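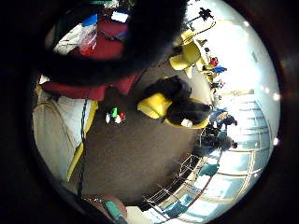
Figure 1. Wrist view from the hand-held gripper, floor pickup task. Plush toy on carpet, small colored pieces to its left.

Urkley hand-guided demonstration project: progress report to Padico
Prepared by Jomar Ocampo, December
Last updated: December, 4:40 p.m.

Status

Collection is on schedule. The archive holds 679 demonstrations of the floor pickup task against a target of 600 for this period. Of these, 55 were rejected at review, which leaves 624 usable. The main causes of rejection were lost position tracking and grasps made outside the calibrated finger range. Rejected recordings are kept in a separate folder and do not count toward the target.

Method

The operator holds the gripper tool, approaches an object, closes the fingers, lifts, and releases at a drop point. Position is recovered from the wrist camera and the tool's motion sensor. Finger opening is logged on the same clock. The wide lens distorts strongly toward the rim, and we train on the uncropped circular image. An earlier cropped version lost the drop point during low approaches.

Remote control was used for a comparison set at the Talavera lab only. Operators there took longer per demonstration and paused more before closing the fingers. Those recordings are stored but are not part of the current training mix.

Floor objects

Soft objects remain the easier class. Dark plush is harder to segment than expected where it lies close to other dark material, and the bright yellow parts of the toy in Figure 1 help. Very small pieces, like the white, green and red ones in the same figure, are the open problem. They take up few pixels until the tool is close, and by then the fingers can hide them. We have asked operators to approach small pieces at a steeper angle and will compare grasp error between the two styles.

Carpet gives enough texture for tracking. Large windows cause exposure shifts when the tool turns toward them. Exposure is now locked at the start of each recording.

Changes since the last report

Finger pads were replaced after wear changed the closing width. Calibration is repeated at the start of every session. The review tool from Grirkudico now flags tracking gaps longer than 8 frames.

Next period

Retrain with the steep-approach recordings included. Run the policy on the fixed arm at Talavera. Spare finger pads are the only purchase requested, and the quote went to Padico separately.

This site uses cookies to remember your settings. Accept | Manage preferences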